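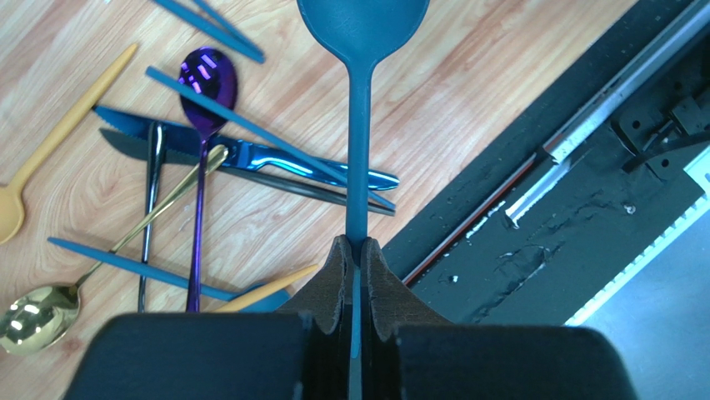
Ticket: spoon twists in grip on the sorting arm
Opened by: Birgit Hamann
Assigned: Eckhard Kettler
Bench: shared workshop, back bench, Norniria build
Status: open, workaround in place

Problem
Arm picks from the pile fine, lifts, then the handle rolls in the fingers on the way to the tray. Lands crooked or misses the slot. Worst with the thin shiny handles, gold one and the purple one. Matte teal spoon mostly ok, will hold it bowl up all day if you leave it alone.

Expected: piece stays at the angle it was picked at.
Got: anything up to a quarter turn. 4 drops in the first batch.

Setup
Brown flared fingers, current print. Black pads as before. Mixed pile on the wood top, spoons, chopsticks, the serrated blue knife. Light strip on. Controller is the Hinirico board, firmware not touched since June.

Log

09:40 BH. Restarted everything. Same.

09:55 BH. Grip force up two steps. Better on the gold spoon, but now chopsticks ping out sideways when it closes. One went under the Buschmann lathe, still there. Put it back to where it was.

10:20 BH. Thought it was the wrist joint slipping. Marked it with tape, ran it with nothing in the fingers, tape lines still matched after. Not the wrist.

10:45 EK. Looked at finger tips. Slot at the top is narrow and the handle only touches at one spot each side, so it can pivot. The fuzzy edge isn't doing much for us, it's on the raised bit not in the slot. Can you try a strip of thin rubber inside the slot? There's a roll in the Grevell drawer.

11:30 BH. Rubber in, both sides. Gold spoon holds. Purple holds. Knife held by the handle ok but the pick point was too near the blade end, that's a seperate thing, will open another ticket.

11:50 BH. Spoke too soon. Left strip peeled off after a few picks. Glue doesnt like the print. Redid it with double sided tape for now.

13:15 EK. Tape won't last. Reprint with a shallow groove so the rubber sits in and can't slide. Make the contact patch longer too, 2 mm each way if the pads still clear. Check it closes fully before you run it, last time it fouled.

13:40 BH. Ok. Also seen: when pieces cross (chopstick lying over a spoon) it sometimes takes hold of both and everthing shifts. Not the same fault but it muddied my numbers this morning. Spread the pile out by hand for the tests from here on.

15:05 BH. 172 picks on the taped rubber, pile spread out. No drops. A few small twists, all on chopsticks, all still went in the tray. Good enough to carry on with.

15:20 EK. Fine. Leave ticket open till the grooved ones are on. What's the life on those fingers meant to be?

15:25 BH. I put 3,000 cycles in the notes but that was a guess, before the rubber. Will count properly on the new set.

To do
BH: draw groove, reprint both fingers, fit fresh rubber
BH: new ticket, knife pick point
EK: look at crossed pieces, probably needs a nudge move before the pick
Whoever is in first: please don't turn the grip force up again, chopsticks fly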